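STATEMENT OF THE NIGHT CLERK

Submitted to the Office of Vehicle Recovery, Ollevstead, in the matter of the grey Sinola saloon

My name is Jeanie Dalgleish. I have been employed as night clerk at the Barrera Street pound for six years, and I make this statement at the request of the Office. I have been advised to keep to what I saw and heard.

On the evening of 4th October I came on duty at nine. The day clerk had left the ledger open and the kettle full. There were three vehicles waiting to be entered, and I entered them. The fourth arrived at twenty minutes to ten on the back of the Allix truck. It was a grey Sinola saloon, taken from the bus stand outside the infirmary, and the driver gave me the docket, which was numbered 2898. He remarked that it had been a heavy car to lift for its size. I wrote that down in the margin, where it may still be read.

The procedure for an incoming vehicle is set out in the Pound Manual. The clerk is to walk once round the vehicle, note any damage, try the doors and look through each window with a torch. I walked once round the vehicle. There was a scrape on the rear bumper. The doors were locked. I looked through the windows at the front and saw a road atlas and a pair of gloves. It was raining hard, and I did not look through the windows at the back. I signed to say that I had.

At half past ten the telephone rang. The caller was a man who wished to know whether we had his car. I asked for the registration and he could not remember it. I asked for the make, and he said that it was grey. I explained that the charge for release was forty pounds, with a further sum for each night, and that he would need to bring proof of his address. He said, "Is she all right?" I took him to mean the car. I told him that she was quite safe and that we locked the gates at eleven. He thanked me and put down the receiver. I have thought about that thank you a good deal.

I locked the gates at eleven.

The Office has asked me to account for the period between eleven o'clock and four minutes past one. I did the filing. I ate a cheese roll. At some point I heard a tapping from the yard, and I supposed it to be the gutter over bay six, which I had reported in January and again in the spring. The tapping was quite regular. It would stop for a while and then begin again – as a person does when they are being polite.

The log shows 1304 as the docket for the last car in bay six. I mention it as I went out to look at the gutter, and found it dry underneath and making no sound at all. I stood there with the torch and listened. Then I walked across to the grey saloon.

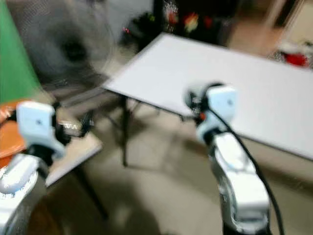

She was lying along the back seat under a tartan rug, and she had taken off one of her shoes to knock with. She was eighty, or a little more. I held the torch down so as not to dazzle her. She pulled up the lock with some difficulty and I opened the door.

"I did wonder," she said, "whether I ought to have made a fuss."

I asked her whether she was hurt. She said she was not, only that her son had gone in to fetch her tablets and she had closed her eyes. She had woken when the car was in the air. It had seemed to her a very smooth journey, and she had enjoyed seeing the tops of the hedges.

I brought her into the office and gave her my chair and the second half of the flask. I telephoned the police, who telephoned the infirmary, where her son had been sitting since before eleven. He had understood from me that she was safe and that he should come in the morning with a gas bill.

He arrived in a taxi. Neither of them raised their voice. He put the forty pounds on the counter and I pushed it back to him, although I had no authority to do so, and I would ask the Office to take it from my wages.

I have read the proposed amendment to the Manual, which would require two signatures for the rear windows. I have no objection to it. I have since bought a better torch.

J. Dalgleish
Night Clerk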